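About Us

Hi, and thanks for stopping by. I'm the owner of Radwan, and I still open up the shop most mornings, so if you call before eight you'll probably get me with a coffee in my other hand.

We make drawer fronts, shelving and cabinet parts for kitchen fitters and small furniture brands. We started out in a rented unit in Ultley with one panel saw and a van that only liked going downhill. These days there are 19 of us in the old Duvness building (turn in by the blue gate, the other one is for the tire place), and on a good day we send out 1,000 finished parts.

People who visit usually ask about the robots before they ask about the cabinets. Fair enough! I get asked if they've put anyone out of work, too, so let me tell you how it went.

For years the worst job in the building was feeding and unloading. You picked up a panel, set it down, turned it, picked it up again, and did that until your shoulders gave out. We rotated people through it and they all hated it equally. Good folks left over it. I did a month of it myself one October when we were short, and by the end I couldn't reach the top shelf in my own kitchen.

So we started a project called Dretetti (the name came out of a very silly lunch break and it stuck). The idea was to let grippers do the picking and placing and let people do the parts that need eyes and judgment. The first try was a mess. We bought a setup that was too big, put it in the wrong corner and spent weeks walking around it. The second time I asked the crew where it should go, and I wish I'd started there.

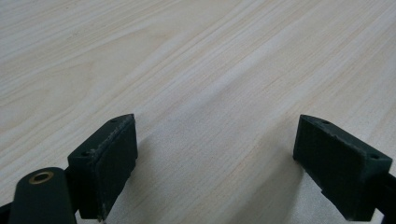 Gripper fingers over a wood-grain surface. The scuffs come with the territory.

We now run 4 cells. Each one belongs to a small team, and the team decides what it works on that day. The operators do their own setups and write their own notes, and anyone can stop a cell at any time without asking me or anybody else. We put that rule in on day one. It costs us some output now and then and I'm fine with it.

What changed for people? The lifting, mostly. The same hands that used to unload now match grain, check edges, set up jobs and fix things when a cell gets confused, and cells do get confused. Shiny finishes give them trouble and so does a bowed board. Pay went up with the new roles, because the work is harder on the brain. Not everybody loved it. One of our longest-serving operators told me she missed having a job she could do while thinking about something else, and I get that. She moved over to hand finishing and is much happier there.

We didn't lay anyone off to do this, and I put that in writing before the first crate arrived. We did change the hours. The late shift is gone, which the younger guys grumbled about for the extra money and everyone with kids cheered. We also lost some of the chatter on the line, so we moved the break table to the middle of the floor and made the morning break longer.

Training happens here, on paid time. Every new starter gets 47 hours with a team before running a cell alone, and you don't need any background in machines. If you can tell a good edge from a bad one, we can teach you the rest.

Want to see it all running? Fitters, students and nosy neighbors are welcome, just call ahead so we can find you some safety glasses. Closed shoes, please.

Page last updated 13 May 2026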